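4.2 Cord-mounted controls and small plugs

The second group of items in the Nemorville inventory consists of low-voltage desk lighting and the parts by which it is connected and switched. We treat these parts separately from the lamp body. In the household survey (Section 3), respondents who reported difficulty with a lamp seldom mentioned the head or the arm. They mentioned the switch, the plug, or the length of cord between them, and they often used one word for all three. The coding scheme therefore assigns a separate entry to each part that a person must find and grip in order to operate the lamp.

An inline switch differs from a wall or base switch in that it has no fixed position. Its location on the table is set by the stiffness of the cord, by the last person to use it, and by whatever else is resting on the cord. A switch of this type may lie face up, face down, or on its edge. Jakubowski et al. describe the resulting search as a tracing task, in which the user finds the cord at a known end and follows it by hand or by eye until the control is reached. Our records agree with this description for dark cords on light surfaces. For white cords on light surfaces the tracing stage took longer, and several respondents began again from the other end.

The plug presents a related problem. A USB plug has a short rigid body and a preferred orientation, and the cord behind it applies a small torque whenever it is bent. On a bare tabletop the plug tends to roll until the cord is relaxed, and this is not always the orientation in which it can be inserted. The mains plug is larger and is normally left in the power strip between sessions, so it was excluded from the timing data.

Figure 8 gives views of the work surface used for this group. It is formed by two tables of the same pale cream color placed edge to edge, and the seam is visible in both views. The seam was left uncovered. Cords crossing it were not taped down, in keeping with the domestic conditions reported by respondents.

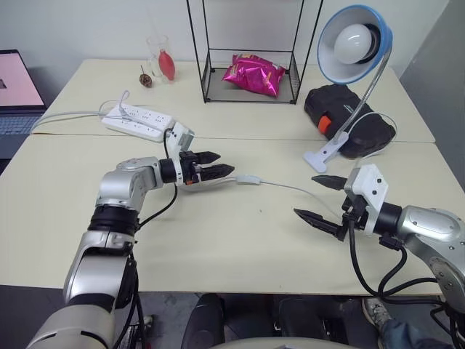
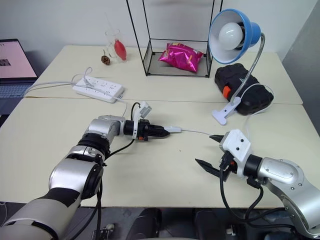

Figure 8. Cord-mounted parts on the paired tables. First view: white inline cord switch in the middle of the table. Second view: white USB plug and thin white cable in the foreground, with the power strip on the far table.

The items at the rear of the far table in the second view include the wire rack and the glass. Background items were retained on the basis of the Clamell trials, in which a fully cleared table gave shorter search times than those observed in homes. No attempt was made to standardize their arrangement between sessions.

Coding was carried out by the first author and by Zofia Szulc, working separately from the same sheet. The complete corpus holds 2725 coded entries, of which 40 were set aside after disagreement over whether a control belonged to the cord or to the lamp base. Most of the disputed entries concerned touch-sensitive collars fitted close to the lamp body. These have been given a provisional code and are omitted from Table 5. Entries for inline switches and USB plugs produced no disagreement of this kind, although the two coders differed at first on the point at which a cord should be considered slack. The rule finally adopted is that a cord is slack if its control can be lifted clear of the table without moving either end.

Two limits should be noted. The switch housings in this group are all white, and the effect of housing color on search cannot be separated from the effect of cord color. In addition, the surface is uniformly pale cream, while many respondents described wood grain or patterned cloth. Grunow reports that patterned cloth hides a thin cord more effectively than matching color does, but that study used cords of larger diameter and a single pattern. A comparison on patterned surfaces was begun in November and is discussed in Section 6.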